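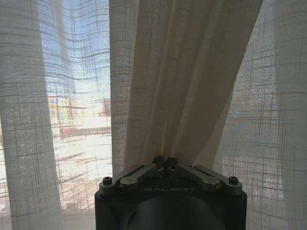

A term's notice is too much to ask

Opinion | Schools and the law

Most parents sign an enrolment contract once and don't read it again until they want to leave. By then the clause that matters is the one on notice, and in most independent schools it says the same thing: a full term's notice in writing, or a full term's fees in lieu.

I have spent a good part of my working life at Mayrhofer advising schools on these contracts. I have drafted the notice clause more often than I would like to admit. I now think schools should shorten it, and I think they should do it before a tribunal or a parliament does it for them.

The case for the clause is not a silly one. A school hires its teachers and sets its class sizes months ahead. If a child leaves in the second week of term, the school still has the teacher, the room and the bus. It can't always fill the place from a waiting list, and a small school in a town like Steltstead may not have a waiting list at all. Somebody has to carry that cost, and it seems fair that the family who made the decision carries some of it.

My trouble is with the word "full". A term's fees is a round figure picked for convenience. It bears no fixed relation to what the school loses. A popular school that fills the place in a fortnight loses very little and keeps the lot. A struggling school may lose more than a term's worth and can't recover the difference. The same clause is used for both.

Courts have tended to be patient with this. The usual question is whether the sum is out of all proportion to the interest the school is protecting, and a term's fees will often scrape through. But a clause that would survive a challenge can still be a poor one, and unfair contract rules have been moving in the direction of the consumer for years. Anyone drafting in this area should assume they will keep moving.

Last year I went through a set of enrolment contracts, 43 of them, from schools of different sizes. Only 16 said anything about giving money back if the place was filled. In 18 the notice had to reach the principal by the first day of the preceding term, so a parent who made up their mind during the holidays could be held to nearly two terms. I doubt many families understood that when they signed. I had to read a few of them twice myself. 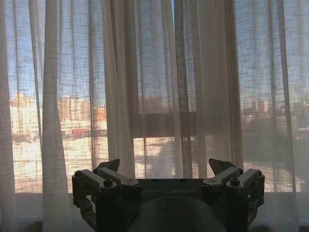 Then there is the question of how notice is given. Many contracts still call for a signed letter addressed to the principal. Meanwhile the same school does everything else online. At the Misex schools, for instance, parents use the Stumari portal to report absences, pay for camp and book interviews. A parent who sends a message through that portal saying "we won't be back next year" would reasonably think they had told the school. Under the contract they have told it nothing, and the bill arrives later.

I have seen a dispute run for months over a letter like that. The family had told the class teacher, the office and the bus driver. The school had already taken the child's name off the class list. It still claimed the term, and on the wording it had a decent argument. It got most of its money in the end and spent a fair slice of it on us.

Family circumstances are the other weak spot. Parents lose jobs, separate, get posted interstate or find that a child is being bullied and won't get in the car. Most bursars will waive the fee in a hard case - I have rarely met one who enjoyed chasing it - but the waiver is nearly always a matter of discretion, with no criteria written down. The parent who knows to ask gets it. The parent who is embarrassed about money pays, or doesn't pay and gets a letter from someone like me.

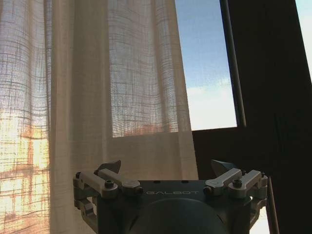 Sunlight coming through a sheer curtain.

What I would put in its place is fairly dull. Five weeks' notice, counted in school weeks, given by any method the school normally uses to talk to parents. A pro rata refund if the place is filled. A short list of circumstances in which the fee isn't charged, printed in the contract where people can find it. And a reminder to every family in the middle of each term, with the date written out.

Schools will say the reminder invites people to leave. I don't believe a family that is happy with a school walks out over an email. One bursar costed it for me at 135 dollars a year in staff time, which is less than the first letter of demand.

The schools that have asked me to redraft along these lines have mostly been small ones, where the principal sees the parents at the shops. The bigger ones want to wait and see what the others do. Enrolment packs for next year go out in August, so if they want a new clause in them they will need to start by June.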